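The Last Row

The school in Usholm had closed in July, and the computers from its lab had been sitting in the gym ever since. There were 176 of them, stacked along the wall under the basketball hoop. Mirkus had bought the whole lot for parts. My job was to take them apart.

I was paid by the machine. On a good day I could do 27. You took off the side panel, pulled the drive, pulled the memory, unplugged the cooler and unscrewed it, then the processor, then the board. Everything had its own tray. The trays went on a cart, and at 6 in the evening the truck came and took the cart away.

I had gone to that school. I didn't mention it when I took the job. The lab had been on the second floor, over the cafeteria, and it always smelled of soup. We learned to type there. Later we learned spreadsheets, and I made one for a bakery that didn't exist. It sold 1000 rolls a day and never had any left over. The teacher gave me a B because I had forgotten the rent.

The computers in the gym were newer than the ones I had used. I knew that and still looked at every case before I opened it. Kids had written on them, mostly on the bottom, where a teacher wouldn't see. There were hearts and initials, and one phone number with a digit missing. Somebody had drawn the same fish on nine different machines. I started putting the fish ones to the side. I had no plan for them. I just didn't want to do them in with the rest.

By the last afternoon, the fish were all I had left. I carried the first one to the table and opened it up. There was a lot of dust in the front and a paper clip at the bottom, bent into a hook. I took the cooler off and wiped the top of the processor with a rag, but the old paste had dried on and most of it just moved around.

My brother called while I was working. He had driven up to Urrego to look at an apartment, and he wanted to know if I would split it with him. There was a job going at Sekico, he said, in the warehouse, regular hours. I told him I'd think about it. He said I had been thinking about it since spring.

"What are you doing right now?" he asked.

"Working," I said. "I've got nine left."

"And after that?"

I looked over at the wall. With the stacks gone you could see the blue line painted on the floor, the one we used to run to and back. I said I'd call him when the truck had been. Then I put the phone down next to the tray and pulled the lamp closer – the light in the gym went early now – and bent over the board again. 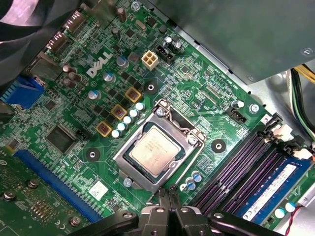
The truck was late that evening. I had eight machines done by the time I heard it turn in at the gate, and I went out and asked the driver if he could give me ten more minutes. He said he could. I finished the ninth one, loaded the trays, and kept the side panel with the fish on it. It's in the apartment in Urrego, behind the kitchen door. My brother hangs his keys on it with the paper clip.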